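Morning show studio: my safety walk-round, with comments

I do this one in September before the new run of Coffee with Vindus goes live, and I've typed up my notes because the last lot were in biro on the back of a running order and Efthymia Deligiannis (our presenter, bless her) put her mug on them. Ticks and crosses first, moaning after.

1. Sofa and guest chairs: OK
No wobble, castors locked. I sat in every single one and bounced a bit, which got me a look from make-up.

2. Hot drinks on the desk: NEEDS WORK
Lids, please! Our celebrity guests wave their arms about when they've got a film to plug, and the desk mics are right there. I've ordered lidded mugs from Galanis.

3. Overhead lights: OK
Safety chains on every lamp, all hooked properly. The one over the cookery corner had a scorched gel so I swapped it.

4. Audience seating: OK, with a grumble
We're allowed 300 and that's what the floor plan says, but somebody keeps adding a row of folding chairs at the back when there's a boy band on. They go across the fire door. I've moved them to the Uretti store and I have the key, so come and ask me nicely.

5. Cables: NEEDS WORK
Matting is down from the gallery stairs to camera 2, then it just stops. I tripped on the bare bit myself, live on the talkback, and said a word.
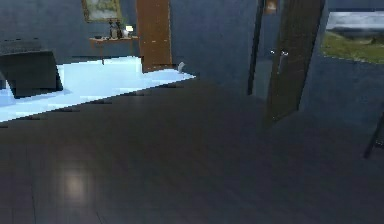
Who checks the guest entrance on the morning of a show?
The floor manager on shift does it, before the first car arrives, and signs the sheet by the stage door.

6. Guest entrance steps: OK
New grip tape on the edges after last season's heel incident (she was lovely about it, and it did get a good laugh on the clip show). Please don't polish over it.

7. Dressing rooms: MOSTLY OK
Hair tongs left on in the second one, again. I know it's a rush when a soap star turns up late from Vallotby and wants the full blow-dry, but switch them off at the wall. Smoke alarm tested, very loud, sorry everyone.

8. Fire extinguishers: OK
All in date. The one by the band riser, tag 1627, had a feather boa hanging off it. Removed.

9. Confetti cannon: FAIL
Not going anywhere near Efthymia's birthday show until the hire people send the paperwork. I've rung them twice.

Still to do: cable matting, cannon paperwork, and a new bulb for the exit sign next to the green room. I'll go round again after the first rehearsal and add to this.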